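Okitz Publishes Plain-Language Good Practice Guide for Two-Armed Kitchen Robots

Free guide, written with Lunier and Deschamps, covers simulated testing, handling near food, and what to write down when things go wrong

June

Okitz is very happy to announce that its Good Practice Guide for Two-Armed Robots at the Kitchen Counter is finished, proofread, and ready for anyone who would like to have it. The guide runs to 36 pages, costs nothing, and was put together over the past year with our good friends at Lunier, who build test software, and Deschamps, who run kitchens and have been wonderfully patient with the rest of us.

Anyone who works in this field will know that there are plenty of rules for big machines behind fences, and a good many rules for kitchens, and that a robot setting things out on a countertop next to somebody's breakfast falls somewhere in the gap between them. Our guide does not replace any law or formal standard (please do keep following those!), but we hope it gives small teams a sensible place to start, in words that a kitchen manager and a software engineer can both read over the same cup of coffee.

There are 24 recommendations in all, grouped by the stage of work at which a team is likely to need them. A fair number deal with simulation, which is where most teams now try out a new task before they let real arms near a real counter. The guide asks teams to say clearly, in every report, which results came from simulation and which from hardware, and to keep the two in separate tables. It asks that test layouts include the sort of everyday clutter a working counter has on it, with placemats, trays and baskets set down at slight angles as people tend to leave them. It also asks for trials in which the fingers hide most of the object being held, a situation that comes up all the time with small items and gets left out of a surprising number of test plans.

"We argued for weeks over the two-arm section, and I am so glad we did," said Homa Bahrami, who led the writing at Okitz. "When one hand is busy on the left and the other is busy on the right, people tend to check each one separately and call it a day. We want them to write down what the second arm should do when the first one stops. Should it hold still? Put its item down? Back away? There are good answers for different kitchens, but there has to be an answer on paper before anyone presses start."

Other recommendations cover setting a top speed for each item handled, keeping surfaces for open food apart from surfaces for packaged goods, naming one person per shift who may restart a stopped robot, and logging every dropped item, including the ones that land safely and that everybody would rather forget. The drop log turned out to be the favorite of our early readers, and a one-page blank form is included at the back for copying.

A draft went out to readers earlier in the project and came home with 73 written comments, every one of which was answered. Nine of them led to changes in the recommendations themselves, mostly in the part on restarting after a stop, which is now a good deal shorter and, we think, much kinder to the reader.

Lunier has added the guide's test layouts to Pamby, its simulation package, so that teams already using it can load them and get going without building a counter from nothing. Teams who use other tools will find the layouts written out in full in the second appendix.

The guide may be copied, translated and shared freely so long as the text is not altered. Okitz would dearly love to hear from people who put it to use, and especially from those who find a recommendation that does not fit their kitchen. A revised edition is planned once we have enough of those letters to work from.

Copies and press materials are available on request from the Okitz press desk.

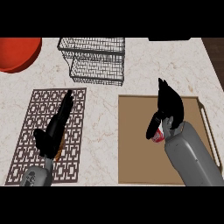

Two robot arms at work over a placemat and a tray in a simulated countertop task.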